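textile was recorded at the household, before any washing or sorting took place. Drernildale returned 285 items and Plinside nearly 1000, most of them socks and children's vests. Items of mixed construction — knit joined to mesh, for instance — were entered under the heavier fabric.
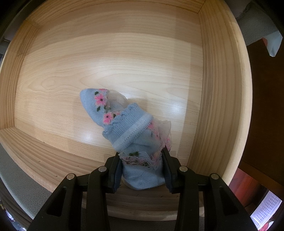
Figure 2. Patterned sock with floral mesh, in a drawer.

3.2 Estimating discarded weight

Weights were projected to 2050 using the Tornach household series. Garments with frayed edges were kept in the count unless the household had already set them aside for rags.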